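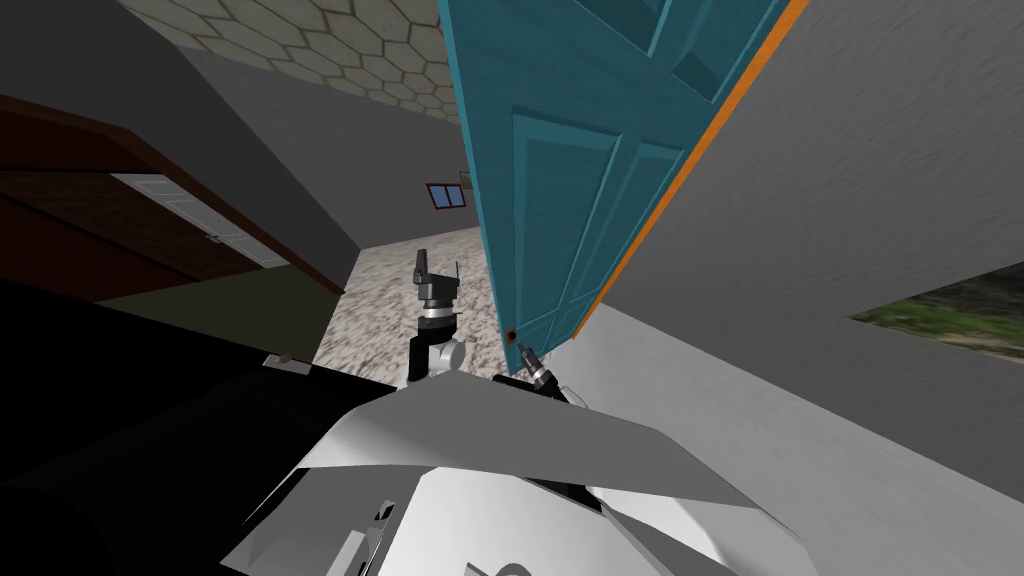 Door task in the simulator, seen from the robot's own camera, with the right gripper tip just below the knob.

Recording door demonstrations in simulation

Stosus docs, collection guides. Updated 2020-11-01.

This page covers recording teleoperated door episodes with Flelico and exporting them for policy training. It assumes Flelico is installed, both leader arms are calibrated, and you can open the Koppel house set without errors. If you are training on drawers or cabinets, the steps are the same but the success check is different.

1. Load a scene

Pick a scene from the Koppel set and load it with physics paused. There are 27 scenes with a usable door. Wall, floor and ceiling textures are drawn at load time, so odd combinations are normal. Do not reload to get a nicer one. The policy needs to see the ugly rooms too.

Set the control rate and the camera rate before you unpause. Changing either one during an episode corrupts the time stamps, and the exporter will drop the episode without a warning.

2. Randomize the start

Run the start sampler once per episode. It changes the base position, the base heading, the door angle and the resting pose of both arms. Keep the door angle range wide. A policy trained only on closed doors does poorly when it meets one that is already open, and in a long task it will meet many.

Check that the knob is in view of the head camera. If it is not, sample again. Do not drive the base by hand to fix the view -- the correction ends up in the data as if it were part of the task.

3. Record

Start the recorder, wait for the tone, then move. Approach the knob with one arm and keep the other clear of the door's swing. Move at a steady pace. Long pauses teach the policy to pause, and they are hard to trim later because the arms are never fully still.

An episode is capped at 600 control steps. If you reach the cap, the recorder stops and marks the episode as a timeout. Timeouts are stored in a separate folder and are not exported by default.

If you miss the knob, back off and try again in the same episode. Recoveries are useful. Discard the episode only if the gripper passes through the door mesh or an arm locks against the body. 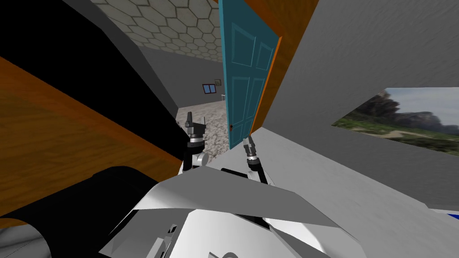 Telthorpe commented that on their setup, keeping recoveries made things worse until they limited each episode to 2 attempts. Past that point, the policy learned to hover near the knob and retreat. We have since added the same limit as an option in the recorder settings. It is off by default.

4. Label and export

Open the review tool and play each episode at double speed. Mark it success, failure or discard. Success for this task means the door reached the target angle and the gripper released the knob. A door pushed with the forearm is a failure, even if it ends up at the right angle.

Export when you have 200 successes. Smaller sets will train, but the validation loss is too noisy to compare runs. Split by scene, never by episode, or the same door will show up on both sides of the split.

5. Known problems

The exporter writes gripper width in meters and arm joints in radians. Older loaders expect normalized values for both. Check the header before training.

Depth is saved only if it was turned on before the scene loaded. It cannot be added during export, though you can replay the saved states with depth enabled and record again.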